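The Tellard software group has completed the first release of its garment perception module, which will become the standard tool for all bedroom and laundry tasks from February. The release replaces the earlier edge detector and changes how grasp points are proposed, ranked and passed to the motion planner. Members of the Montoya and Jondby projects are asked to read this item before updating their workstations.
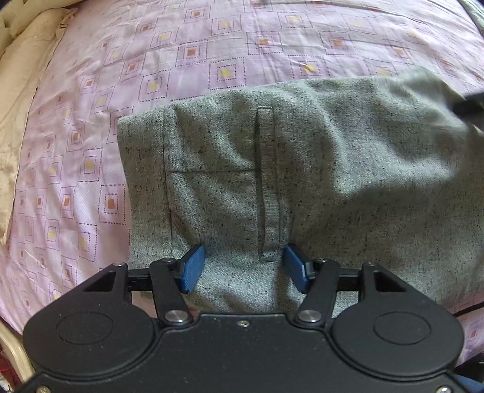 ### Software and Tooling

**Perception.** The previous detector relied on strong differences in color between a garment and the surface under it. It performed acceptably at the outer edge of a garment and poorly inside it, where a belt loop, a seam and a fold were often given the same label. The new module, written by Magdalini Kokkinos and Achilleas Vrettos, assigns each of these its own class. Speckled gray cloth receives particular attention in the training set, as do printed bedspreads, whose repeated motifs had been a frequent source of false edges.

The module was trained on 205 annotated sequences. A further 50 were held back for evaluation, and the correct grasp region was ranked first in all but 23 of them. Most of the remaining errors concern cloth that is gathered or doubled over, and these cases have been entered in the issue tracker under the label "bunched."
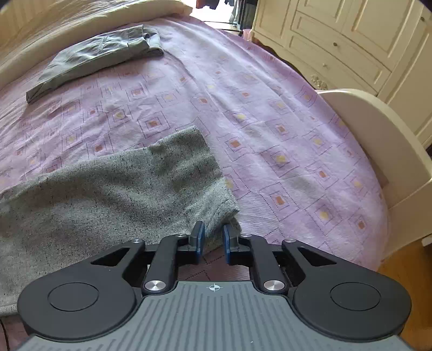 **Planning.** Christos Petridis has revised the interface between perception and the planner. Grasp proposals now carry an approach direction and a confidence value, and the planner may decline any proposal below the threshold set in the task file. A folded edge that runs diagonally toward the fingers, as on the speckled knit garment lying across the bed, is treated as a single line with one preferred approach. Earlier versions divided such an edge into short segments and planned for each of them separately.

**Migration.** Task files written for the old detector will not load under version 2. A conversion script is included in the Bosten tools directory, and Leonidas Fragkou will assist groups whose files contain custom labels. Requests for access to the evaluation set should be sent to Iraís Rosales.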